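Winter Coat Swap Moves to the Old Farquharson Shoe Store

If you've been meaning to do something with the coats piled up in your hall closet, January is your month. The Palodgate clothing swap is back, and it finally has a bigger room! We're going into the old Farquharson shoe store on Standley Street, next to the bakery, and I got to poke my head in yesterday while Solomiia Derkach was sweeping up and arguing with the thermostat.

Solomiia has run the swap for 2 winters now. Last year it was squeezed into the back half of the library, and if you were there you remember the line going down the stairs and past the book drop. We had 207 people through the door (I was somewhere in the middle, holding a lamp I had not planned on bringing, and no, they don't take lamps). The shoe store has twice the floor, a proper fitting room with a curtain, and those long low benches where we all got measured for school shoes.

The rules are pretty much the same. You bring clean clothes, you get a ticket for each piece, and you trade your tickets for whatever you like. Kids' things don't need a ticket at all. What Solomiia wants most this time is the everyday cold-weather stuff: jackets, sweatpants, dark pants that can go to work or school, jeans in any size. "We get plenty of party dresses," she told me. "What people come in asking for is black pants." So go look on your bed, your chair, wherever your laundry lands.
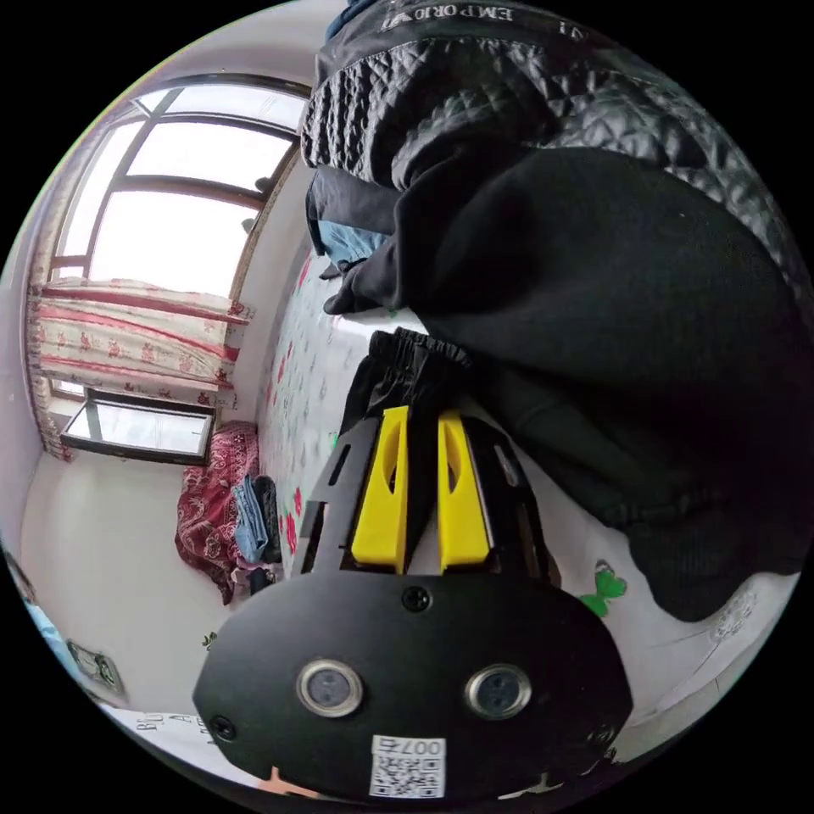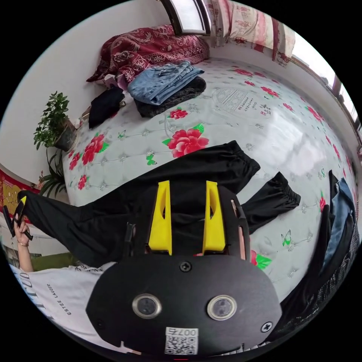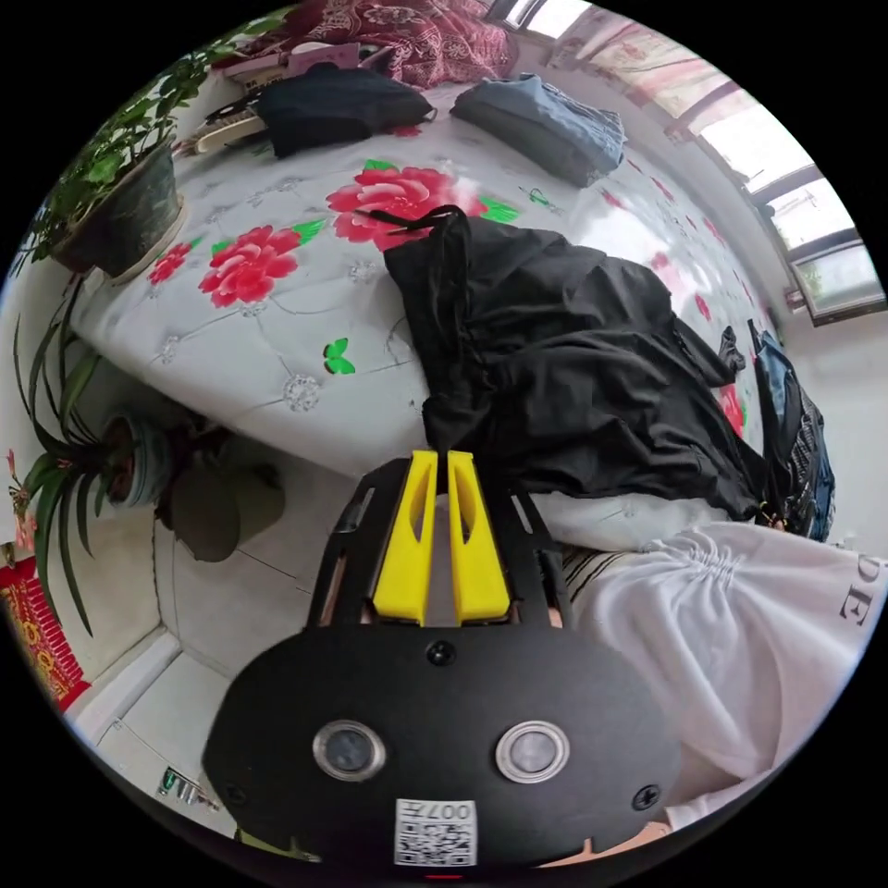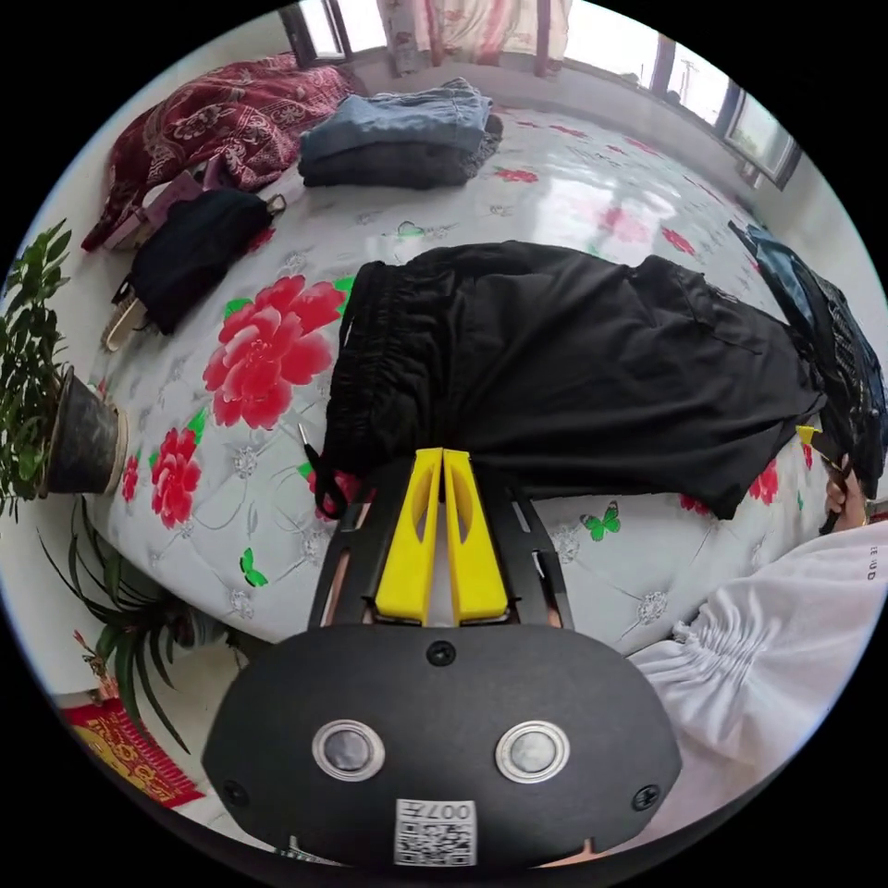 Photos: Titora

Heike Tiedemann is back on the mending table, and she has asked me to pass along a few things. Please check your pockets. She found 60 dollars in a raincoat last year and it took her most of the afternoon to find the owner. Zip your zippers before you fold, and if a drawstring has come out of its waistband, put it in the pocket and she'll thread it back for you. She can do hems and buttons while you wait, but a broken zipper on a heavy coat means leaving it with her, and she was already up to her ears in those when I called. She's also short on black thread, if you have a spool you're not using.

Drop-off starts at 9 in the morning and the swap itself opens at noon. You can drop off and come back later, your tickets are good until closing. There's parking behind the bakery, though the lot is small and the far corner ices over — my bumper can tell you all about it. The 102 bus stops right across the street and that's how I'm getting there.

One change I'm really happy about is the coat rack by the front door. Anything hanging on it is free to whoever needs it, no ticket and no sign-in, and it stays up after the swap is over for as long as the landlord lets us keep the key. Almost everything on it went in the first hour last year, so if you have a warm coat in decent shape, think about hanging it there instead of trading it in.

Solomiia could still use a hand with setting up tables the night before, from 6 in the evening on. Just knock on the side door, the front one sticks. I'll be there with soup, and there may be some of Heike's plum cake if I don't get to it first.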